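Pre-Use Safety Checklist with Comments
Dornano Kitchen Arm Kit, evaluation license, simulator stage
Site: Presareck test kitchen
Date: Saturday, March 8, 2025
Kit no. 2441
Result: Pass with comments, hardware stage may be booked

Going in, I expected a long list of complaints, and I have a short one. This is a really nice kit to inspect! The simulator comes bundled with the arm, so most of the checks can be run before anybody opens a crate.

SECTION A - PAPERWORK AND SETUP

A1. Manual matches software version: OK
Comment: Printed and on-screen manuals agree. The index is a pleasure to use.

A2. License file loads without network: OK

A3. Startup self-test completes: OK
Comment: 55 seconds on the office computer, every time I tried it.

A4. Warning text readable before first motion: OK, with comment
Comment: Good plain wording. I'd like it to stay up until someone clicks it away - right now it fades on its own.

SECTION B - WORKSPACE

B1. Base position matches the drawing: OK

B2. Reach limits can be set by the user: OK
Comment: My favorite part of the whole package. You drag the limit in and the arm respects it on the very next move.

B3. Countertop items load as separate objects: OK
Comment: Food and tableware can each be moved, swapped or deleted. The apple is a good starter object, small and easy to spot against the marble.
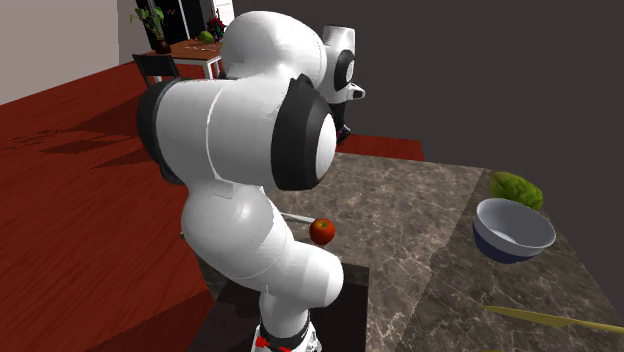

B4. Contact with the counter stops motion: OK
Comment: Tested at low and medium speed, with a clean stop both times. The log gives the joint and the time of contact, and I could find the entry without asking support (a first for me with any kit of this type).

B5. Contact with a loose item is logged: PARTIAL
Comment: Bowls and produce log correctly. Thin utensils lying flat were missed on two passes. Reported to Dornano as ticket 511. Repeat this item after the next update.

B6. Keep-out zone around furniture: OK
Comment: Set up for the dining area. Chairs need their own zone if you plan to move them.

SECTION C - STOPPING AND RECOVERY

C1. Stop button on screen works from every menu: OK

C2. External stop button recognized: OK
Comment: Used the Choi desk button, plugged straight in. No driver hunt!

C3. Arm holds position after stop: OK

C4. Restart needs a deliberate second action: OK
Comment: Press and hold. Simple, and hard to do by accident.

C5. Gripper behavior on power loss: NOT CHECKED
Comment: The simulator has a setting for it, but I want to see it on hardware before I sign.

SECTION D - OPERATOR TRAINING

D1. Training module included: OK
Comment: The Skandar module has 7 lessons and they're fun - I went back and did the pouring one twice.

D2. Training record can be exported: OK

OPEN ITEMS
B5, repeat after update.
C5, check on hardware, guard in place, two people present.
A4, suggestion only.

Next inspection: before first powered motion of the physical arm. Bring the desk button and a printed copy of Section C.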